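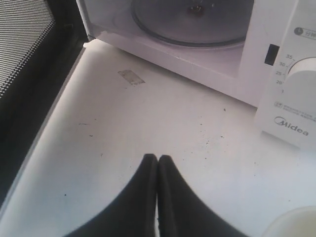

For our term project we looked at how well people in shared student housing reheat leftover rice and other cooked grains, and whether a short set of written directions changes what they do. Cooked rice is a common leftover in Plinville, where most students cook in bulk and eat from the same pot for several days. It is also a food that can make people sick if it sits out too long before it goes in the fridge. A microwave with a round glass turntable helps even out the heating, but the center of the plate moves very little as the plate goes around, so a bowl placed right in the middle can still heat unevenly. We wanted to know if people take this into account.

Filed under: Student Work / Food and Nutrition / Term Projects

Background

Rice can carry spores of Bacillus cereus, which survive boiling. If the cooked rice is left at room temperature, the spores can grow and produce a toxin, and reheating does not remove it. The usual advice is to cool rice quickly in a shallow container, keep it in the fridge, and reheat it only once until it is steaming all the way through. In the United States, 165 degrees Fahrenheit is the standard target for reheated leftovers.

Method

We worked in two housing blocks, Lumham and Wemach. Four of us took part, with Anathi Nkuna in charge of the temperature readings. We asked ten residents to reheat a bowl of cooked rice the way they normally would. The rice was cooked by us the evening before, spread on trays, and chilled overnight. Each person got the same kind of bowl and the same amount by weight. We took readings at the center and near the side of each bowl as soon as the person said it was ready to eat.

After a break, everyone got a printed card with these directions and reheated a second bowl:

Break up the clumps with a fork.
Add a spoonful of water and cover loosely.
Set the bowl off to one side of the turntable.
Stir halfway through.
Let it stand for a minute before eating.

Results

In the first round, most bowls were hotter near the side than in the center. Several people stopped the microwave early and said they judged by touching the outside of the bowl. Stirring was rare. Covering was more common, but mainly to keep the inside of the oven clean.

In the second round the center and side readings were closer together in most bowls. The stirring step seemed to matter most, though our test was not set up to separate one step from another. Two people skipped the standing time. One said the rice tasted better with the added water, and one said it was mushy.

The microwaves in Lumham and Wemach were rated at 1,000 watts, so we can't say how the card would work with a weaker oven.

Problems

Our group was small, and everyone knew they were being watched. They had also already reheated one bowl before they saw the card, so practice may explain part of the change. We lost one set of readings in Wemach when the thermometer battery died – that person repeated both rounds in May with a new batch of rice.

We did not test for bacteria at all. Our results are about heating only, and a bowl that reaches the right temperature is not safe if the rice was left out too long beforehand.

Next steps

We would like to repeat the test with the order of the rounds switched for half the group, and to try pasta and beans. Lumham has asked for copies of the card for its kitchens, and we are rewriting the line about covering, which two readers found unclear.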